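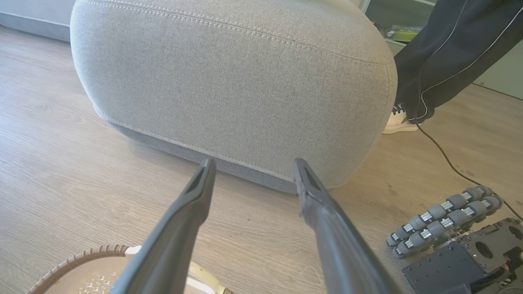

Does the living room need a system? An hour with a tidying coach

Francine Kowalchuk charges 197 dollars for a first visit, and for that she will sit in your living room and tell you what to do with the blankets. I went in February to hear why anybody should pay it. I left with some answers and kept most of my doubts.

Her business is called Pasari, and it deals only with living rooms. Bedrooms, she says, have closets and kitchens have cabinets, while a living room has to make do with whatever furniture was bought for it. "People buy a sofa, then a table, and then they're surprised that the soft stuff ends up everywhere," she told me. By soft stuff she means throws, cushions, fleece, dog blankets and whatever the children drag in from other rooms.

I asked whether this was a problem or just a description of people living in a house. "Both," she said. "If you don't mind it, don't call me."

She likes a room like this one: light wood-look floor, pale gray sofa, and a big gray ottoman with rounded sides and stitching along the top edge. She likes the ottoman most of all, and here we disagreed. To me an ottoman is a large object that stands where you want to walk. To her it is "the first place a blanket should land." I pointed out that a blanket lying on an ottoman is still a blanket lying around. She said it was a blanket lying in one place, and that I would be surprised how far that gets most families.

I would like to be surprised by numbers. Kowalchuk has some: she says she has worked in 558 homes, and that most of them keep to her method. How does she know? "They tell me." Had she gone back to look? She had gone back to 16. Those had asked for a second visit, so I am not sure what they prove, and to her credit she wasn't either. "I'd call me back too if it had stopped working," she said.

The method itself has 6 steps, and she was willing to give them all away, which I took as a good sign. Most of them come down to picking up the largest soft thing first. A big piece of fabric hides what is under it, so the small things can't be sorted until it has been moved.

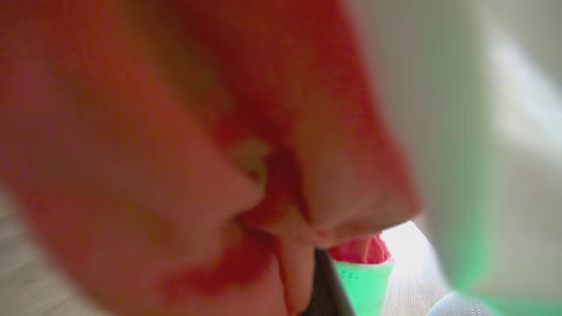 Red-orange fabric in folds, with a green cup-like container beyond it.

On containers she is stricter than I expected. She allows one open one per room for small things, and it has to be something you can see into without lifting a lid. Lids, in her view, are where tidying stops. I said my grandmother had lids on everything and a spotless front room. "Your grandmother was home all day," Kowalchuk said. She was not, but I let it go.

Her former business partner, Dariusz Ostrowski, takes a cooler view of the whole trade. The two of them ran a storage shop called Tratby before she went out on her own, and they are still on good terms. "We sold people baskets for years," he told me by phone. "They filled the baskets and came back for more baskets. Francine got tired of it before I did." He thinks her advice is sound and her price is high. When I passed this on, she said he had been saying the same thing about her prices at Tratby – and those were his prices too. 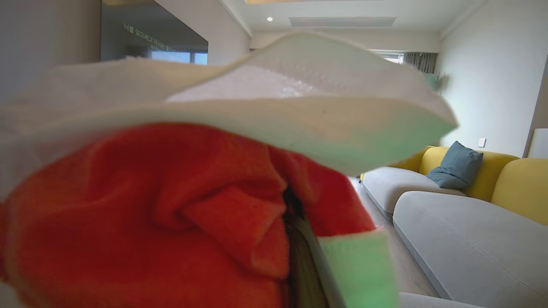 Folding is where I lost patience. Kowalchuk wants every throw folded in thirds with the edge facing the wall, and she has a short talk about it that I suspect she has given many times. I asked what happens with the kind of fabric that won't take a fold. Fleecy red cloth like this, bunched up in thick lobes, does not look to me like something that wants to be in thirds, and a padded white sheet is no better. She conceded more than I expected. "Fleece you can roll," she said. "Anything thick, lay it flat on top and leave it alone." So the rule about thirds is a rule for thin blankets. It would be fairer to say so at the beginning, and I told her that.

"If I start with the exceptions, people only remember the exceptions," she said. That may be true. It is also what everyone with a method says.

Before I left I asked about her own living room. She has two throws, both thin, and no ottoman, as the room is too narrow for one. The blankets go over the arm of the sofa. Are they folded in thirds? "When somebody's coming," she said.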